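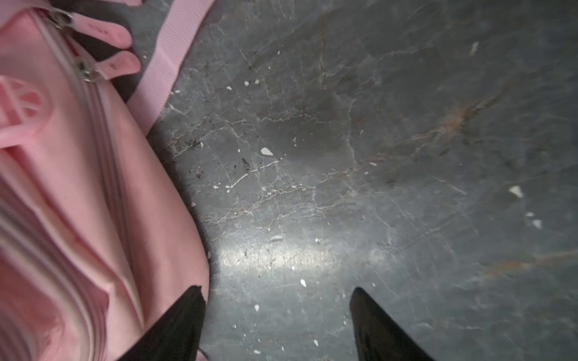
Zipper pulls, wrist views, and what 706 episodes got us

The backpack task has been the worst performer in our set since March, so I spent most of May on it. The task is simple to state: the bag starts on the floor, the arm finds a zipper pull, grips it, and drags the slider along the track until the compartment is open. A person does this without looking. Our policy failed at it more often than it succeeded, and nearly all of the failures came before the fingers closed.

Background for anyone who hasn't read the earlier posts. Trevex is my name for the training code. It is plain behavior cloning with action chunks, one wrist view and one fixed overhead view as input, end-effector deltas plus gripper width as output. Pulau is the dataset, which now stands at 706 teleoperated episodes across all bag tasks. Nothing in either is novel. The part I changed this month is how the wrist view gets used near contact.

Where the old policy went wrong

I replayed the failed rollouts and sorted them by the last thing the gripper did before the timeout. The dominant case was hovering. The fingers arrived near the bag, stopped, and made small corrections that never settled. The second case was a confident grasp on the wrong thing, usually a fold of fabric or a piece of strap webbing.

Both make sense if you look at what the policy has to work with. On the pink bag, the pulls are pink rubber tabs on a pink bag, and the zipper teeth are pink too. The metal sliders are the only part of the assembly with a different color, and they are small. The strap is a flat band of the same general shade that curves right past the pulls. At the input resolution we were using, a tab and a short run of strap edge are close to the same patch of pixels.

The floor doesn't help. It is dark gray with white and rusty brown veins, glossy enough to throw a band of reflected light, and there are white flecks on it. I checked saliency on the old encoder expecting to see the zipper light up. A good share of it was on the veins.

The change

Two encoders for the wrist view instead of one. The first sees the whole image at the old resolution. The second sees a crop at full resolution, centered on a point that a small head predicts from the first encoder's features. The head is trained on labels for the slider, not the pull. I tried the pull first and the labels were noisy, since the tabs fan out at different angles and it isn't obvious where the middle of one should be. A slider is compact and stays on the track.

Labeling was 4 frames per episode, with the crop point interpolated between them. Frames where no slider was visible got masked out of that loss. Everything else about training stayed the same, including the seed schedule, so the comparison is as clean as I could make it.

I also tried a variant that I'm calling Ramalho, where the crop size shrinks as the gripper gets lower. It trained fine and did slightly worse in rollouts. My guess is that the changing scale costs more than the extra detail is worth, but I haven't isolated it.

Result

Hovering is mostly gone. The arm now commits to a pull on first approach in the majority of rollouts, and when it misses, it usually misses to one side of the tab and recovers. Wrong-object grasps dropped as well, though by less. The strap is still the most common wrong target.

I ran 3 seeds and the ordering held on all of them. I'm not posting success rates yet. The evaluation was done on 2 bags, both of which appear in Pulau, and I would like a held-out bag before putting a number next to the method.

Known problems

The crop head picks one slider. With two sliders on one track it sometimes alternates between them on consecutive frames, and the crop jumps. A low-pass filter on the predicted point hides this at the cost of lag. Conditioning on the previous point would be the better fix.

Opening direction is also unresolved. The policy picks a pull and then drags it whichever way the demonstrations did from a similar pose, which is wrong when the slider is already at that end of the track.

Next is the held-out bag, then a rerun on the older Trovudberg episodes to see whether the crop head transfers without new labels. The rerun is queued for Thursday.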